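Packing used tennis balls in a carton: will they pick up a cardboard smell or go flat?

Posted in Storage & Moving
3 comments · 8 shares

Khurram Malik
I am clearing a storage closet and have used tennis balls to pack, no cans. The plan is one corrugated carton with the flaps taped, kept on a shelf until August. The table I am sorting on is pine and I would prefer not to mark it. Two points. Does a closed carton slow the loss of bounce? And is there any reason to avoid cardboard against the felt?

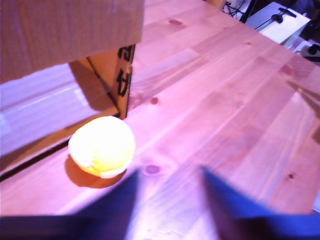
1 min read

The closet stays at 54 percent humidity according to the meter. No heating inside.

2 replies · 92 views

Jonalyn Ocampo
A carton does nothing for bounce. A pressurized ball starts losing gas through the rubber once its can is opened, and cardboard holds no pressure. If bounce matters, use a pressurizing tube with a screw lid. Otherwise treat them as practice balls.

Cardboard against felt is fine when both are dry. Felt holds moisture, so leave balls out overnight if they have been on a damp court. 54 percent is acceptable. Keep the carton off a concrete floor. Brush grit off each ball before setting it on the pine, as softwood scratches easily. Old print on a reused carton is rarely a problem, but check that it does not rub off on a white cloth.

Helpful (8) · Share

Olik
I used a Wumberg plastic tub instead. Lid fits tight. Balls smelled of rubber when I opened it, bounce was poor. Would use a carton next time, cheaper.

Helpful (0) · Share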